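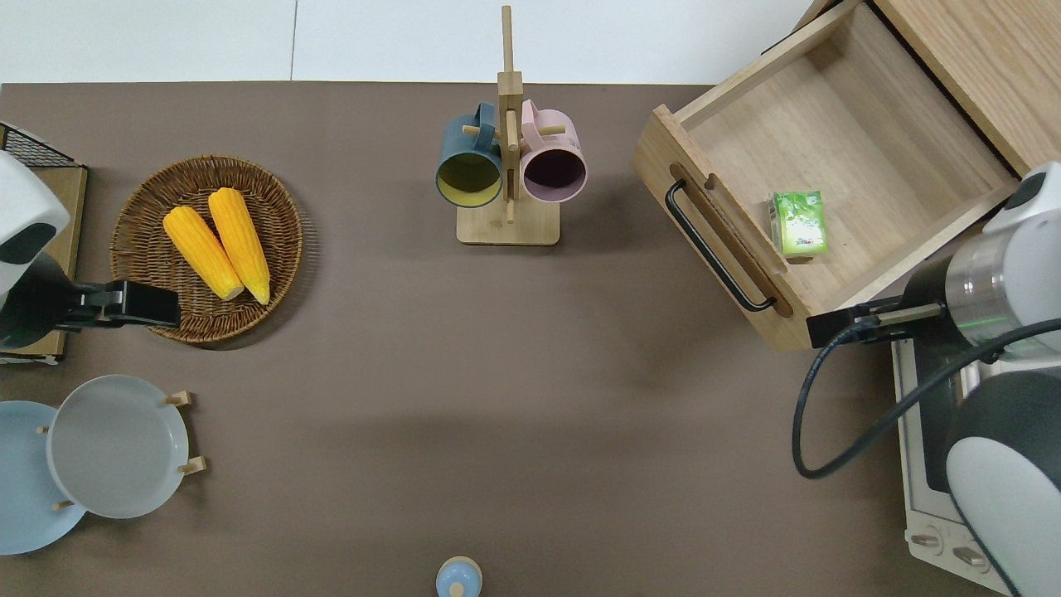
# Sorting a small kitchen before the new tenants come

Quick one, written in between jobs. Lewis Munro asked how I get a rental kitchen ready in one afternoon, so here's the order I do it in.

## Empty first

Everything out. Cupboards, drawers, that gap beside the cooker. Put it all on a table or a clean sheet on the floor, not the worktop, you'll want the worktop later.

Bin anything with no date. Opened spices too. Tins can stay if they're in date and not dented.

## Wash the insides

Warm water, washing-up liquid, bit of white vinegar if it's greasy. Top shelves first, work down. Wring the cloth out properly, chipboard swells if you soak it. Leave the doors open while you do the next bit.

Old shelf liner: hairdryer on low, peel slowly. Sticky bits come off with cooking oil, then wash the oil off.

## Plates and bowls

- Biggest at the bottom, smallest on top
- Chipped ones go, even the nice ones
- Heavy stacks at waist height, never above your head
- Keep 6 of each for a two-bed flat, box the rest 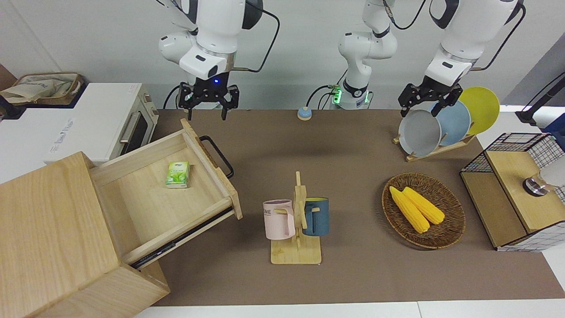

*Plates upright in a rack.*

Glasses go rim up. People argue about this. Rim down traps smells and chips the edge.

## Drawers

Pull each one out and check it runs straight. If it sticks, rub a candle stub along wooden runners. Metal ones, wipe with a dry cloth and a tiny drop of oil. Loose handle = screwdriver from the inside, quarter turn, dont force it.

Top drawer is cutlery, always. Second is utensils. Bottom is tea towels and foil.

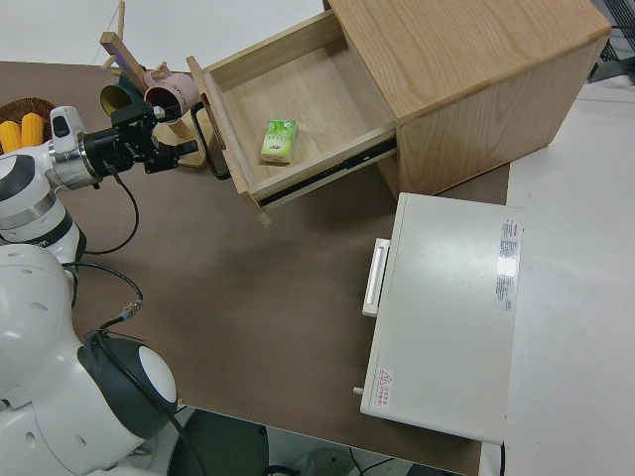
*Top drawer open, pale wood cabinet.*

## Last bits

Sink and taps after everything else, then the floor, backwards towards the door. New sponge on the side. Leave a note with the bin days and where the stopcock is, they will ask.

Takes me 3 hours for a small kitchen, longer if the oven's bad. Oven is a seperate page, will do it in December when its quiet.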